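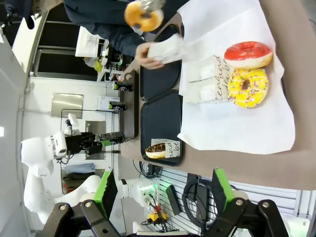
To: Members of the Kastdale Shared Kitchens list
From: Catering and Hospitality Office, Kastdale
Subject: Re: Doughnuts, trays and wrapping at the serving table

Dear members,

The Office thanks the Bunness building for its message, which is quoted in part below with our replies. As several other buildings have raised the same points since November, the replies are sent to the whole list and should be read as applying to all shared kitchens.

> We have been asked to take over the afternoon doughnut table from next month. At present the doughnuts arrive from the supplier and are set out by whoever is free. Some go on paper, some go on the black trays, and some are put straight into bags. Could the Office say which of these is correct?

All three are acceptable, provided that each is used for its own purpose. Paper laid on the table is for doughnuts that are being sorted or boxed. The black plastic trays are for doughnuts served singly. Bags are for doughnuts which are to be carried away. A doughnut should not be placed on the bare table at any stage.

The paper should be replaced when it becomes marked with icing. It need not be smoothed flat, and members are not expected to cut it to size. One large sheet is preferred to several small ones, which tend to slide over one another when a box is moved.

> On the trays, is a napkin needed under each doughnut? Our predecessors were inconsistent. We have a large stock of the printed napkins but would rather not get through it in a month.

Yes. One napkin is to be placed beneath each doughnut on a tray, with the printing upwards where this can be managed. Frosting and sprinkles are difficult to remove from the trays once they have dried, and the kitchen has reported trays returned in a poor condition. The present stock of printed napkins stands at 591 for the Bunness building, according to the last return, and a further delivery may be requested through the usual form.

Trays may be placed end to end where the table is narrow. They should not be stacked while in use.

> Is there a rule about which flavours may share a box? We had a complaint that a yellow one with sprinkles had been packed against a red one and both arrived spoiled.

There is no rule on flavours as such. The Office asks that doughnuts with a soft or glossy icing be packed in a single layer and not touching. Those with drizzle or loose sprinkles should go in last. If the box is too small for this, a second box should be opened. Boxes should be left with the flaps open until the icing has set, and closed only when they are ready to leave the table.

The supplier, Tiwari, has confirmed that the plain glazed variety travels best and has agreed to send more of these and fewer of the heavily decorated ones for orders that are to be delivered between buildings.

> Some of us wrap the doughnuts in clear plastic before bagging and some do not. It takes a good deal longer and we are not certain it is worth the trouble.

Wrapping is required only where a doughnut will be kept for more than 4 hours, or where it will be placed in a bag with other food. In all other cases a clean paper bag is sufficient. Where clear plastic is used, it should be folded loosely over the top. Members have found that a tight wrapping lifts the glaze off with it when it is removed.

Please open the bag fully and stand it on the table before filling it. Bags should be held over the tray or the paper when they are being filled, so that crumbs fall where they can be collected. The person handling unwrapped doughnuts should wash their hands beforehand and use tongs or a napkin. Tongs are available from the main kitchen on signature.

> Lastly, the drinks. There is a ledge beside our table and cans have generally been kept there. We were told in passing that this was not allowed, but we can find nothing in writing.

The ledge may be used for cans during service. The restriction members may have in mind concerns hot drinks, which are not to be placed on any ledge beside a serving table. Cans should be set apart from one another so that one can be taken without knocking the next, and any remaining at the close of service should be returned to the refrigerator. Kimico, which supplies the refrigerators, has asked that cans be put on the lower shelves only.

> We should be grateful for an answer before the end of the month, as we shall need to order.

The following arrangements therefore apply to the Bunness building, and to any other building which takes on an afternoon table:

- Orders are to reach the Office by 3 p.m. on the working day before they are needed.
- No single order may exceed 75 doughnuts without prior agreement.
- Boxes, bags, napkins and paper are to be ordered on the same form as the food.
- Trays are to be returned washed and dry. Trays with cracks or deep scratches should be handed in separately, with a note of the building.
- A notice listing ingredients and allergens must be on display whenever food is set out. The Office will supply the current version on request, and earlier versions should be destroyed.

Doughnuts left over at the close of service may be offered to staff in the building. They may not be carried over to the following day, whether wrapped or not. Empty boxes should be flattened and placed with the cardboard. Paper and napkins which have icing on them go in the general waste.

Members who hold older guidance on serving tables are asked to note that the section on cakes and pastries is replaced by this message. The sections on sandwiches and fruit remain in force. A revised copy of the full guidance will be placed in the list archive once comments have been received from the remaining buildings.

Replies should be addressed to the Office and not to the whole list.

Catering and Hospitality Office
Kastdale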